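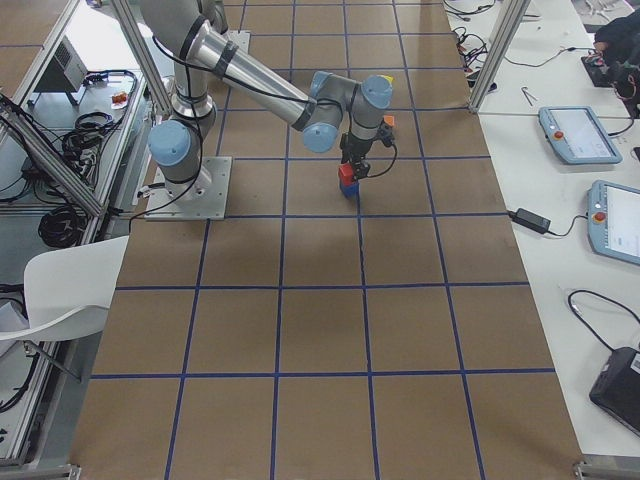

Ticket: Grid tape lifting from brown table covering
Raised by: Luana Brito
Handled by: Juniper Kowalczyk, Rundholm supplies desk
Status: closed

Luana Brito, 9.40 am
The blue tape on our big table won't stay flat. We marked the top out in April with Proritz tape, straight on to the brown covering. The long lines are mostly all right but the ends come up, and when we press them down they are up again by the next morning. We use the squares for setting out small coloured blocks, so the lines need to stay where they are. Can you send stronger tape, or do we have to change the covering as well?

Juniper Kowalczyk, 10.15 am
Before I send anything, please try the following on one line only.
Lift the loose end back to where it is still holding.
Wipe the covering with a dry cloth. No spray and no damp cloth, it raises the surface.
Cut off the lifted piece and lay a fresh length, overlapping the old tape by 3 cm.
Rub it down with the back of a spoon and leave it overnight with nothing on it.
Let me know which roll you have. The number is printed inside the core.

Luana Brito, 2.05 pm
Core says Proritz 9. I have redone one line on the side nearest the door and will look at it tomorrow. I didn't have a spoon so I used the edge of a ruler. 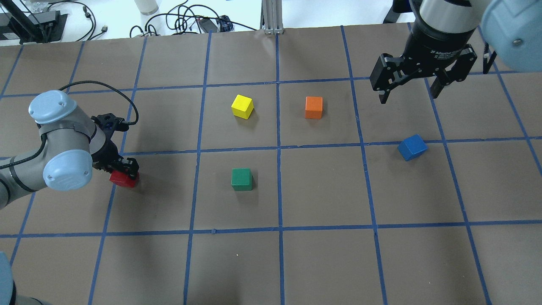

Second thing while the ticket is open. When a block is slid across a line instead of lifted over it, it catches on the tape and can pull the edge up. I think this is half the problem. The blocks are the small Gornell ones and the edges are fairly sharp.

Juniper Kowalczyk, 2.30 pm
Proritz 9 is the thicker roll, so it will catch more. There is a thinner one, Proritz 5, same blue. A ruler edge can score the tape, so please use something rounded next time. In the meantime lift the blocks over the lines.

Luana Brito, next day, 8.50 am
The new piece has held. One corner is slightly up where I didn't overlap enough.

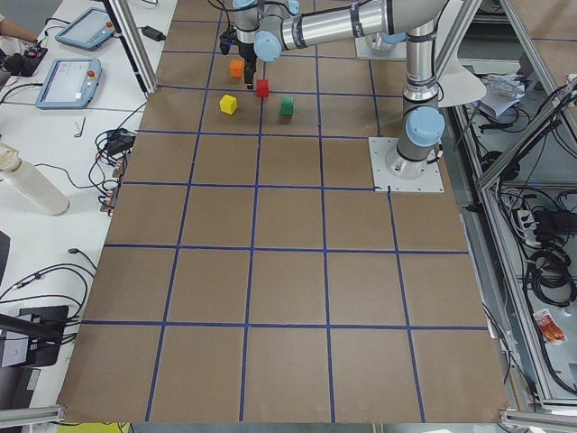

We would prefer to replace the tape a bit at a time and keep the covering, as it took most of an afternoon to fit. The lines were laid by hand, so they wobble slightly and there are gaps in places. Will the thinner tape cover that or should we take the old off first? I'd like to start at the lower half, where the squares are clear, and leave the part with the orange, red, yellow and green cubes until last.

Juniper Kowalczyk, 11.20 am
Take the old tape off first. Two layers will make the catching worse. Pull it back low and slowly, and stop if the brown surface starts to come with it. Starting at the clear end is fine. Two rolls of Proritz 5 are going out on the Shezi van this afternoon, no charge.

Luana Brito, 4.10 pm
Rolls received, thank you. Please close.

Rundholm supplies desk | Contact us | Back to top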